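Newsletter > Facilities > Workshop Notes

Cross-head screws: changes to the stores list

From 21 June 2022 the stores at Long will hold cross-head machine screws in two head patterns only. The slotted stock is withdrawn. Nabila Raju checked the issue records and found 555 slotted screws on the shelf, of which 494 had not moved since November. They will go to Prisell for training use.

The main cause of damaged heads remains the wrong driver. A Phillips bit will enter a Pozidriv recess and turn it, but the flanks do not meet properly and the bit rides up under load. Pozidriv heads carry four fine radial lines between the arms of the cross. Phillips heads have none. Check for the lines before choosing a bit, and discard any bit with rounded tips.

Screws into aluminium need more care than screws into steel. Start them by hand and turn backwards until the thread drops into place, then forwards. Use the torque driver at the setting on the job card — not the cordless one. 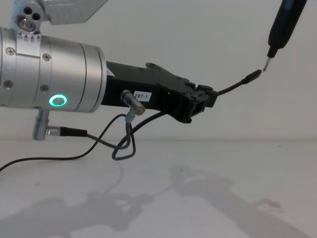 Small screws on curved housings are the ones most often missed at inspection. They tend to be spread out, and a fitter working from one side will check those in view and stop. The brushed aluminium cylinder has four small cross-heads set into its surface, one of them low on the left edge and another near a seam, and a layout of that kind should be worked through in a fixed order and marked off on the sheet.

Blagoje Jurić holds the revised sheet, reference 253, at the Tarkura counter. Old copies should be handed in when the new one is collected.

Recent items
Enonex bit sets: ordering codes
Thread gauges due for calibration
Tarkura counter: summer hours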